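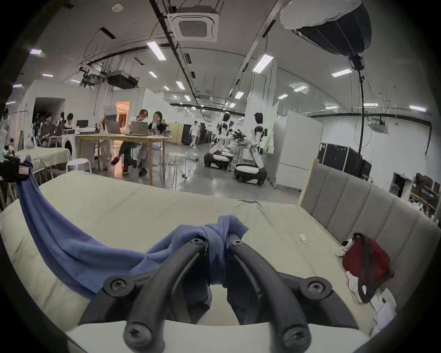 The Hudstead headboard with its vertical channels, plus mattress, plus red backpack and plush dog.

I've been meaning to write up this headboard since April, and a few people have asked me for a link after seeing it, so okay, time to sit down and do it! It's the Hudstead channel-tufted one in light gray, $149, and I've been living with it long enough now that I think I can be fair about it. The mattress gets a section too, because the two kind of have to be judged together.

## Getting it and putting it up

It came in one long flat box that I could not carry by myself. Sơn Chu took the other end and we bumped it through the door with only one small crease in the cardboard (no harm to anything inside). The hardware is in a little bag taped to the back of the upholstery, and I mean *really* taped. Peel slowly. I went at it too fast and the tape took some of the backing fabric with it, which you'd never see from the front but it annoyed me all evening.

The instructions are 9 steps and most of them are fine. Step three is the bad one. The drawing shows the brackets from behind but the arrow goes as if you were looking from the front, so we put them on backwards, stood the whole thing up, said some words, laid it back down and did it over. If you're buying one, lay it face down on a blanket and ignore the arrow.

## How it looks

Love it. The light gray is calm and goes with everything, and those vertical channels make it look like it cost more than it did. I'd worried they would be lumpy or uneven, because on the Pastside one I had before this the padding bunched up at the bottom, and so far these are holding their shape nicely.

Dust is the catch. The channels collect it, and crumbs too if you're a snacker like me. A vacuum with the skinny attachment gets it out, going top to bottom, one groove at a time. It's boring. Put on a podcast.

## Leaning on it

I lean everything on it. Bags, pillows, myself. A backpack will stay propped up there without sliding off sideways, and I like that more than I expected to, as somebody who packs and unpacks on the bed. For sitting and reading it's comfortable for maybe one long chapter and then I want a pillow behind my lower back. The padding is on the thin side down low. I-seul Heo, who is taller than me, says it's perfect and has no idea what I'm complaining about, so height might be the whole story! 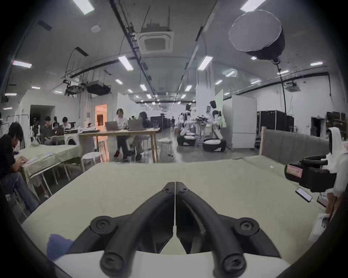
The wood is the other thing I'd point out. There's a light wooden frame along the edge, and I was on the fence about it when I ordered (gray fabric with pale wood can go a bit waiting-room), but it keeps the side from looking like one big pillow. It also gives you something to grab when you're pulling the bed away from a wall, so your hands stay off the fabric. I wipe it with a barely damp cloth. One corner had a rough spot out of the box and I took it down with a nail file, two minutes, done.

Does it wobble? A little, in the first weeks. Then I tightened the bolts again and it got a lot better. I've done that 3 times now and I suspect it'll be a regular chore. Not a dealbreaker for me, but if you want something you assemble once and forget, the Gutus model is heavier and feels more planted. It's also more money and it doesn't come in this gray.

## The mattress

The mattress is a Khổng, pale, quilted on top, and it's a strange color to shop for. Depending on the light I'd call it cream, and then on other days I'd swear there's some green in it. Don't try to match sheets to it from a photo. I did, and now I own a set that matches nothing.

It's on the firm side and I'm happy with that. It's also a really good surface for dumping things on: clothes, phone, papers, whatever's coming out of the bag. Stuff stays where you drop it. The quilting does snag, though. Anything knit that gets dragged across it can catch, and zippers are worse, so I fold small things somewhere else or throw a sheet over the top first. And please get a protector before the first night, pale fabric and coffee are not friends (ask me how I know).

## Would I buy it again?

The headboard, yes, at this price, and in the same gray. I'd knock off a star for the bracket drawing and the thin padding at the bottom, so four out of five. The mattress I'd give the same, and it would be higher if it came in plain white.

Oh, and keep the spare bolts! Mine came with 3 and I've already used one.

*Edited 2022-12-24 to add the bit about the nail file.*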